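Packing and Sorting Participants Wanted – Parnside Desk Study

Pay: $21 an hour, paid every two weeks
Hours: four-hour shifts, morning or afternoon
Length: six weeks, starting in June
Where: Parnside office, desk seating by the windows
Places: 44

What we want to find out

Bahrami sells small office supplies in zip-top bags: paper clips, binder clips, push pins, rubber bands, erasers. They have been told by several consultants that hand packing at an ordinary desk can be made much faster if people follow a set order of movements. There is a chart. It has arrows on it. We have read the chart and we are not convinced.

Parnside has been hired to test the claim, and we need people to sit at a desk and pack bags while we keep track of how it goes. We have no stake in the chart being right. If the method works, we will say so and Bahrami will print more charts. If it makes no difference, we will say that too, and we suspect this is the likelier result. Please don't let our opinion affect how you work. We mention it so that you know you won't be pushed to produce a good number.

What you would be doing

You will open small plastic bags, put a set amount of something in them, press them shut and put them aside. You will also do the reverse, which means opening packed bags, emptying them and sorting the contents by color or size. Some shifts are all packing and some are all sorting. A typical packing shift has a target of 200 bags. It is a target in the sense that we write it down. We don't reduce your pay for missing it and there is no bonus for passing it, having seen what bonuses do to the quality of the seals.

For the first two weeks you work however you like. Hold the bag in your left hand, your right hand, stand it up, lay it down, whatever feels normal. For the next two weeks you follow the chart. For the last two you go back to your own way, or keep the chart's way if you have come to prefer it. We are curious how many will.

Most of the work is in the fingers. The bags come flat and the two sides like to stick together, so getting one open is often slower than filling it. Paper clips hook onto each other and come out of the box in clumps. If you have ever tried to pull a single clip off a chain of them with short nails, you already know the job. The chart allows one second for this. Make of that what you will.

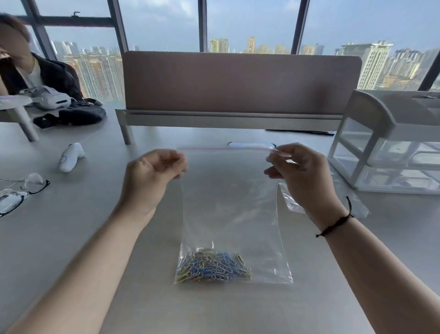 We get asked whether the work is boring. Yes, for long stretches. Earlier groups told us the first hour is pleasant and the third is not, and that it picks up again near the end of the shift. We tried playing music and people argued over it, so now you bring your own headphones if you want them. One ear only, please, so you can hear when we call a break. Talking to the person near you is fine. We have no evidence that it slows anybody down, whatever the consultants say about it.

Who can apply

You must be 18 or older and able to sit at a desk for up to fifty minutes at a time. You need to be comfortable using both hands for small, repeated movements. If you have had wrist or thumb trouble in the past year, please sit this one out.

You need to be able to tell common colors apart for the sorting shifts. If you can't, you can still apply for packing only. Say so on the form.

Experience is not required. We are wary of applications that list "excellent attention to detail" and we skip over the phrase when we see it. Tell us about something you have done with your hands for a long time. Sewing, fishing flies, stuffing envelopes, model trains, cake decorating – any of that tells us more.

Left-handed people are very welcome. The chart assumes everyone is right-handed, and we would like to know what happens when it's handed to someone who isn't.

What we can't promise

This is not a way into a permanent job with Parnside or with Bahrami. It ends after six weeks. An earlier notice on the Zadby job board said there was "room to grow" in this position. We did not write that and have asked for it to be taken down.

We can't promise you the same desk every shift. Desks are shared, and you may find that the last person set things out differently than you would. Move the supplies to where they suit you during the free weeks. During the chart weeks, leave them where the chart puts them, even when this seems silly. Keep a note of when it seems silly. We want those notes more than almost anything else you could give us.

We also can't promise a result. The last study of this kind that we ran, on label sticking for Produs, covered 2,000 labels and ended with a report saying the differences were too small to matter. The client was not pleased. The participants were paid anyway, on time, and so will you be.

Breaks and other practical matters

You get ten minutes off in every hour, paid. Coffee and tea are free. Food stays away from the desks, as one greasy thumbprint will keep a zip seal from closing properly and we spend the rest of the shift hunting for the bag.

Rings and bracelets are fine if you normally wear them. Hand cream is not, at least not in the hour before you start. Dress for an office that gets a lot of sun in the afternoon.

If you need to stop partway through the study, tell us and you will be paid for every hour worked. We don't ask for a reason.

How to apply

Fill out the short form at the front desk or ask for it by email through the Parnside contact page, with "Desk study" as the subject. Please include which shift you prefer, which hand you write with and a few lines on the hand work mentioned earlier. No résumé, no cover letter, no references.

We will invite people for a twenty-minute tryout, which is paid at the same hourly rate. You will pack some bags and sort some clips. There is no trick in it.

Questions go to Ratree Wannasri, who runs the study and answers most messages before noon. She will also show you the chart, if you ask.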